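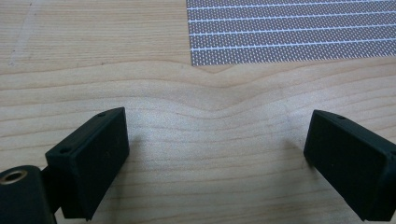
The Case for Boring Demonstrations

I have spent a good part of my working life pretending to be a pair of fingers. The job title says something grander. What it comes down to is holding a gripper by its handle, picking a thing up, putting it down, and doing it again until a computer somewhere has the idea.

There are two camps in this trade, and they eat lunch separately. One camp drives the robot by remote control, leaning on sticks and muttering. The other does the task by hand, carrying the gripper around without any arm attached, and lets the robot inherit the motions later. I belong to the second camp, mostly out of impatience. When we tried the remote rig at Carnine, I needed 90 seconds to fold a washcloth, and what I produced was a damp-looking opinion of a washcloth.

My quarrel is with what both camps do next. They show off. Give a person a gripper and an audience and within six minutes they are doing the task with flair. They scoop. They approach from the side because the side is more interesting. Golnar Ranjbar, who reviewed our recordings for the Mulligan project, used to mark these takes with a small drawing of a top hat.

A robot has no sense of humor about top hats. It takes the flourish as part of the job. We once collected 900 demonstrations of placing a cup on a shelf, and one of our best people had a habit of pausing just before letting go, as if waiting for applause. The trained arm paused too. It paused on an empty shelf, on a full shelf, and once with no cup.

So I am in favor of dullness. Open the fingers all the way before you start. Come in at a sensible angle. If you fumble, fumble plainly and recover, and leave the recovery in, for the machine will be fumbling soon enough and could use some guidance. Tomoyo Kinoshita, the dullest demonstrator I ever worked with, moved a gripper the way other people sign for parcels. Her recordings were worth three of mine. I say this with very little bitterness.

The objection I hear most is that dull people make brittle robots, and that you need variety. You do. Move the cup. Swap the cup for an uglier cup. Turn the table, dim the lights, get a left-handed colleague. Variety in the world is cheap, and you should buy plenty. Variety in your own mood is another purchase altogether, and the robot will be paying it off for months.

Graver now asks new demonstrators to watch their own first takes before recording any more. I watched mine in July. There was a good deal of wrist in it.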